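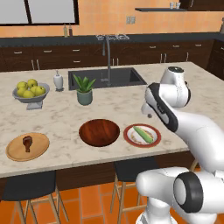
27th March

Kitchen island task, the drumstick-into-bowl one. Writing this up before Vlasta Kollár's version becomes the official one, which is that "the planner had a wobble". Planners don't wobble. Something told it to do what it did.

What happened: 18 runs overnight in the simulator, same layout, same start pose. The log says all passed. I don't trust a clean sheet so I replayed them by hand. In 9 of them the forearm goes straight through the rim of the corn plate on its way across to the board. No contact reported, plate doesn't shift, arm carries on as if there were nothing there. On the real bench that's a broken plate, and quite possibly a hand if somebody is resetting the food.

First suspect was the Trnka collision checker. Turned it up to the finest step, reran, same thing. So not that, or not only that.

Second suspect was the plate itself. It came in with the new batch of food models from Flerau, and I have never been convinced anyone opens those files before they go in the shared folder. Drew the collision shapes over the top. Board fine. Bowl fine (hollow, as it should be, stuff can land in it). Plate has a shape for the flat middle and nothing at all for the rim. The corn has one, the rim does not. So the arm is free to cut through the outer edge as long as it misses the middle, and about half the time it does just that.

Patched the plate with a rough ring, reran 10. The arm now goes up and over in all of them. Good, but 10 runs is not proof of much and I'd like to see it with the plate moved.

What bothers me more is the stop. Urgate is meant to be our safety layer, and it is meant to halt the arm when the planned clearance drops below 2 cm from anything. It never fired. Vlasta says it couldn't have, it reads the same collision shapes as the planner. Fine, but then it isn't a second check, it's the first check done twice. The Stedus write-up calls it "independent". I would like to know independent of what.

Disagreement, noted for the record: V. thinks fix the model, move on. I think no transfer to the real arm until Urgate gets its distances from somewhere else, even if that's just the depth image. We left it there.

To do
- send the patched plate back to Flerau with the overlay, ask what they check before release
- open the other items from the same batch, fruit bowl and pump bottle first
- rerun with the plate further back, and with board and plate swapped
- change the pass test. At the moment it only asks whether the drumstick ended up in the bowl. It should fail any run where a link overlaps the drawn mesh
- old results from earlier in March used the same batch. Mark them as doubtful until replayed

Real arm stays locked out. Key is in my drawer, ask me first.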